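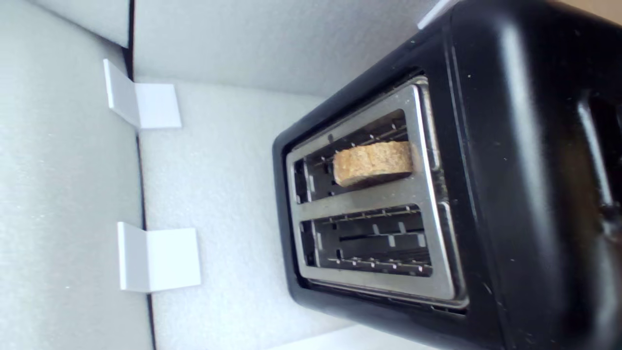

Unit 3 is on small heating appliances, and the toaster comes first. It is the simplest appliance in the course: current passes through thin resistance wire, the wire glows, and the bread browns from radiant heat. What we care about in this unit is the slot, how bread fits in it, and what should never be put in or across it. Look at how a slice sits once the carriage is up. Only the top edge of the toast clears the metal rim, and the rest is still down between the wire guards. A short slice is hard to grip with fingers, and this is where people reach for a fork. Wooden tongs only, and only with the plug out of the wall.

Parts you need to know by name

Housing. The outer shell. Plastic housings stay cooler to the touch than metal ones but scuff sooner.
Slot. The opening for the bread. Long slots take two slices end to end or one long slice from a round loaf.
Guards. The thin wires that hold the bread away from the element. They are easily bent, and a bent guard lets bread touch the element.
Carriage. The part that carries the bread down and up. It is held down by a latch or an electromagnet.
Crumb tray. Slides out from underneath on most models. Some older ones have a hinged plate instead.

Slot width matters more than students expect. A bagel half that has to be pushed in will catch on the guards on the way up, and the carriage will stop partway. If the carriage stops, pull the plug first and then work the bread loose.

Things left on top

The top of a toaster is not a shelf. In a shared kitchen it gets used as one, because it is flat and at hand height. For the inspection exercise in June you will be given a toaster in the condition you might find it in a break room, and the first line of your sheet is always "Slot clear: yes / no." If the answer is no, write down what is there and where it lies before you move it. Then unplug, clear, and carry on down the sheet.

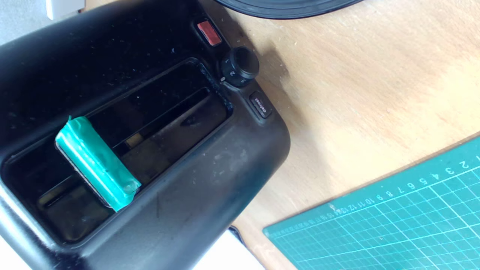 Figure 2. Slot not clear. Taped object lying in the recess on top of a toaster.

Tape is a poor thing to have near an element. The backing softens, the adhesive runs, and the residue smokes every time the toaster is used afterward. If you find melted residue on the guards, do not scrape it. Tag the toaster and set it aside. The same goes for plastic bread bags, which stick to a hot housing and leave a printed patch.

Genji Sekiguchi's reading for this unit (the Pirbridge kitchen survey, in the course folder) has a long section on objects left on appliances. Read the first half. The tables at the back are optional.

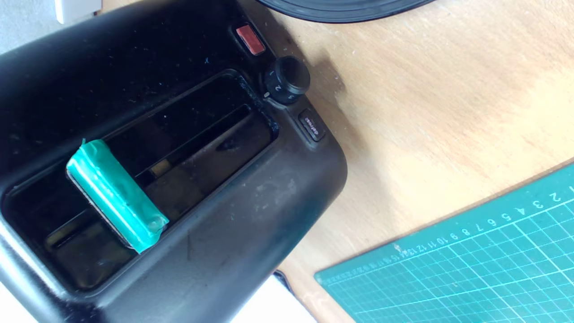

Controls differ from one maker to the next, but the functions are nearly always the same: a browning setting, a cancel, and one or more extras. Learn to find them without the manual. On a dial, read the numbers and find the indicator mark before you turn anything, and record the starting position on your sheet. The toaster here has the numerals 1, 2 and 3 among those on its black dial, and a push button below it lettered "defrost," with the word running along the length of the button. Pale lettering on black plastic wears off with wiping, so write down any label you can still read. The numbers on a dial are not minutes unless the manual says so. On the Janunik they are browning levels, and a 2 on the Janunik is darker than a 2 on the Hurka.

Defrost adds time to the cycle so that frozen bread thaws before it browns. It does not make the element hotter.

Cleaning

Unplug and let it cool fully. Pull the crumb tray and empty it — if there is no tray, turn the toaster over above the sink and tap the base. Brush the top and the rounded ends with a dry pastry brush, where crumbs and dust collect. Wipe the housing with a damp cloth, never a wet one. Nothing goes down into the slot, brush included.

For next time

Read page 171 of the Mansilla handbook, on cords and plugs. Bring your inspection sheet with the controls section filled in for one toaster at home or at work. Sketches in pencil, please.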